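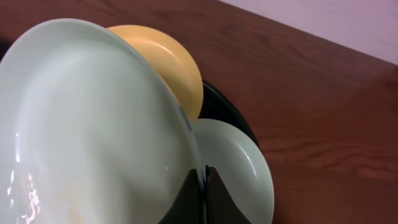 October 2, 2021

Quick one today, I have a load of laundry going and up to an hour before I need to leave.

So. Plates. I said back in August I was going to deal with the plates and then I did not deal with the plates. We came out of the move from Flivthorpe with no full set of anything. A few mint ones, the mustard, the black, the smaller green ones. Plus a stack of plain white from the old apartment in Vetley that I never liked and kept using anyway.

White ones are gone now. Took them to the thrift store Thursday, felt great, no regrets so far.

I almost bought a matching set. Had it in the cart and everything — the Monti one, service for eight, $127 before shipping. Closed the tab. We don't have eight people over. We barely have 3.

What I did instead was stand everything up on edge. No more stack! I was so tired of lifting six plates to get to the seventh, and the big mint ones are heavy. Now I just grab the one I want. The black ones show every fingerprint, I'll say that. And the mustard looks so much better next to the pale green then I expected. Might be my favorite thing in the kitchen right now.

Rules, for me mostly:

Big ones in front, because they get used every night.
Small green ones off to the side for toast and cake.
Nothing goes in wet. (I keep breaking this one.)

Still need to figure out bowls. The Terari bowls don't nest with anything, including eachother, and two have chips. Not paying $80 for new bowls tho. If you have a good way to keep bowls in a shallow cabinet leave me a comment, I'll read it tonight.

Ok dryer's buzzing, gotta go.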